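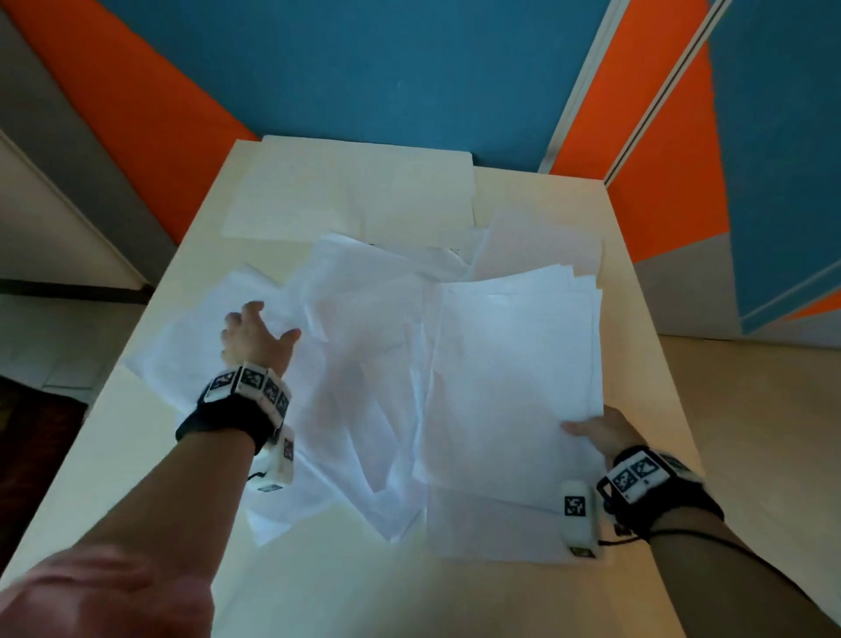

紙の山をそろえる作業。両手首にマーカー付きのバンドを着けている。

ロボット部 紙そろえ班 5月の定例会 議事録

場所:ダルテネス棟 1階の部屋
開始:16時30分
司会:村瀬
記録:レーナ・トゥルネン(Leena Turunen)
出席:村瀬、大庭、喜多、ファム、トゥルネン、顧問の槙先生
欠席:宇津木(授業のため。意見は事前にメールで受け取りました)

記録者より:日本語の間違いがありましたら、次の会までに教えてください。直した版をもう一度共有します。

1.前回の議事録の確認

前回の議事録は、一か所を直して承認されました。「紙を束ねる」と書いたところは、正しくは「紙をそろえる」です。束ねるというと、ひもやクリップを使う意味に聞こえるという指摘が大庭さんからありました。今後、この班の文書では「そろえる」に統一します。

2.課題の確認

新しく入ったファムさんのために、村瀬さんが課題をもう一度説明しました。

私たちが出る大会はガリード杯(Garrido)の学生部門です。課題は、机の上に乱れて置かれた白い紙を、両腕のロボットが一つの平らな束にすることです。紙の大きさは全部同じで、印刷はありません。折れた紙やしわのある紙も混ざっています。しわのある紙を捨ててもよいかという質問がファムさんからありましたが、規則では捨てることはできません。全部の紙を束に入れる必要があります。

審査では、束の端のずれと、机の上に残った紙が見られます。時間は5分です。時間が余っても加点はありません。そのため、急ぐ動作を学習させる必要はないというのが班の考えです。

3.手本の記録について(報告:喜多)

人の手の動きの記録は、現在745本になりました。大会の申込書には2,000本を目標と書きましたので、まだ半分に届いていません。

喜多さんの報告によると、記録の本数よりも、内容のかたよりが心配だということです。今までの記録では、右利きの人が、片方の手で山を押さえ、もう片方の手で束の下に指を入れる動作がとても多いです。左右を逆にした動作は少ししかありません。また、最初から束がある程度できている状態で始めた記録が多く、全部の紙がばらばらの状態から始めた記録が足りません。

議論の内容は次のとおりです。

大庭:左右を逆にした動作は、データを鏡のように反転すれば増やせるのではないか。
喜多:手の位置は反転できる。しかし映像も反転すると、マーカーの模様も逆になり、番号を読むことができない。位置の計算を先にしてから反転するなら可能かもしれない。
槙先生:まず小さい量で試して、反転したデータと本当に左手で行ったデータを比べてください。差が小さければ使ってよいと思います。
ファム:自分は左利きなので、記録の作業に参加できる。

決定:ファムさんが左手中心の記録を担当します。反転の試験は大庭さんが行います。ばらばらの状態からの記録は全員で増やします。紙の乱し方は、作業する人と別の人が行うことにします。自分で乱すと、そろえやすい形に置いてしまうからです。

4.手首のマーカーについて(報告:大庭)

手首のバンドの位置が、人によって違うという問題があります。バンドが手のひらに近い人と、ひじに近い人がいて、その差がそのまま手の位置の誤差になります。先月の記録の中にも、途中でバンドが回ってしまったものが見つかりました。

宇津木さんのメールの意見:手首の骨の出ているところを基準にして、そこにバンドの端を合わせる。始める前に、両手を机に置いた姿勢を短く記録しておけば、後で直すことができる。

この意見に全員が賛成しました。村瀬さんから、終わりにも同じ姿勢を記録すれば、途中で回ったかどうかが分かるという追加の提案がありました。これも採用しました。

ケーブルについても話しました。紙の下に指を入れるとき、ケーブルが紙の端に触れて、そろえた束がまたずれることがあります。喜多さんは腕に沿わせてテープで二か所とめる方法を使っています。トゥルネンは、長い袖の服を着て袖の中に通す方法を試しましたが、袖のほうが紙に触れたので、すすめません。当分は喜多さんの方法にします。

5.学習用ソフトウェアについて(報告:村瀬)

記録の整理には、今までどおりルステロ(Lustero)を使います。新しい版では、一本の記録を「押さえる」「すくう」「立ててたたく」「置く」の4つの区間に分けて、名前を付けることができます。

問題は、「押さえる」と「すくう」が同時に行われることです。片手は押さえていて、もう片手はすくっています。今のルステロでは、一つの時間に一つの名前しか付けられません。

村瀬さんの案は、左手と右手に別々の名前を付けることです。そのためには設定ファイルを左右で二つ作る必要があり、作業の量は増えます。槙先生は、全部に付けなくても、一部に付けて効果を見るのがよいと言いました。

決定:新しく記録するものから左右別々に名前を付けます。古い745本は、そのままにします。もし効果が大きければ、古いものをどうするか改めて相談します。

6.ロボット側の進み具合(報告:トゥルネン)

ロボットの指先の部品「ピルス」(Pillus)の二つ目の試作について報告しました。先を薄くしたので、束の下に入りやすくなりました。しかし、一番上の一枚だけを取ることはまだ難しいです。紙が二枚か三枚、一緒に付いてきます。人の場合は指で少しこすって紙をずらしますが、今の指先は表面がすべりやすく、同じ動きをしても紙が動きません。

シリコンの薄い板をはる案と、輪ゴムを巻く案が出ました。輪ゴムはすぐに試せますので、先に輪ゴムで試験をします。シリコンは値段を調べてから決めます。

しわのある紙については、良い方法がまだありません。押さえると平らになりますが、手を離すと少し戻ります。大庭さんから、しわのある紙を束の中ほどに入れれば、上の紙の重さで平らになるという意見がありました。槙先生から、それは順番を考える別の問題になり、難しさが増えるという注意がありました。この件は結論を出さず、次回に続けます。

7.部屋と紙の管理

練習に使った紙が、棚の中で新しい紙と混ざっています。しわの程度が分からないと、記録の条件が書けません。使った紙は棚の下の段、新しい紙は上の段に入れてください。印刷機の紙を練習に使うことは禁止です。先週、隣の研究室から注意を受けました。

窓を開けたまま記録をしないでください。風で紙が動いた記録は使えません。暑いときは、記録の間に休みを取って、そのときに開けてください。

8.次回までの作業

村瀬:左右別々の設定ファイルを作る。大会の事務局に、束の向きの決まりについて質問を送る。
大庭:反転の試験。手首のバンドの付け方を一枚の紙にまとめて、壁にはる。
喜多:バンドが回った古い記録を探し、一覧を作る。
ファム:左手中心の記録を始める。最初の日は喜多さんが一緒に行う。
トゥルネン:輪ゴムの試験。シリコンの板の値段を調べる。
宇津木:始めと終わりの姿勢から位置を直すプログラムを書く(本人にはメールで確認済み)。

9.その他

ファムさんの部屋のかぎの申請がまだ終わっていません。槙先生が書類に署名しますので、ファムさんは今週中に研究室に来てください。

次回の司会は大庭さん、記録は喜多さんです。日程は宇津木さんの授業の予定を聞いてから、メールで知らせます。

終了:17時50分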